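12 Sep 2022
Kitchen bay, Franka arm, dishwasher unload task

Goal for today: find out whether the Plerlow relabeling helps on rack-to-counter transfers, or whether the gain we logged in May came from the easier object set. Same policy architecture as before, same 500 demonstrations. Only the labels change. The baseline uses the success flag the operator pressed at the end of each episode. The relabeled run throws that flag away and scores every step with the Ultano value model, then weights the cloning loss by the advantage.

Checkpoints at 2000 gradient steps past the warm start for both arms of the comparison. I looked at later ones on the held-out demos and the action error is flat, so no reason to wait for them.

Start pose is gripper open over the counter, fingers down, upper rack pulled out. Cups go in on their sides or tilted, never upright, to match the demos. The plate stays on the counter as the place target. Items along the back wall are left alone for the whole session. They are distractors and the policy should ignore them.

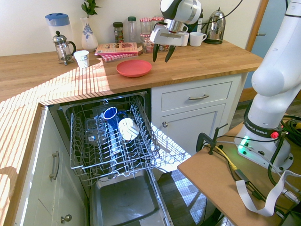 Sun is a nuisance. The stripes across the counter move over the course of a session, and the May demos were nearly all collected with flat light. Interleaved the two policies episode by episode instead of running them in blocks, so any lighting effect should fall on both about equally. Did not close anything off or add lamps. If the method only works under flat light I want to know now.

Results, 23 episodes per policy:

Baseline: 7 full successes. Most failures at the grasp. Fingers close on the rim too early, the cup rotates in the rack, second attempt comes down on the wire.

Relabeled: 14 full successes. Grasp failures are fewer but still the largest group. Remaining failures are mostly at release -- the cup is set down at the edge of the plate and tips when the fingers open.

Twice as many, but the sample is small and both policies came from a single seed. Not claiming more than that yet. The early-close behavior is the part I believe. The value model marks down the steps where an operator closed early and had to reopen, and the success flag cannot see those at all, as the episode still ended well.

Release errors look like a different problem. Plotted the value over a few of the tipped episodes and it is already near its maximum before the fingers open, so there is nothing left to weight. Yu labels might fix this, with the terminal reward moved to after the retract. The Sulinham loader already has a field for it.

Wrist camera dropped frames twice, both times during a baseline episode. Discarded and reran those, not counted in the totals.

To do:
- two more seeds for each policy
- shift terminal reward to post-retract, relabel, retrain
- rerun with the plate moved toward the front of the counter
- check the gripper width log against the early-close timestamps
- reseat the wrist camera connector before the next session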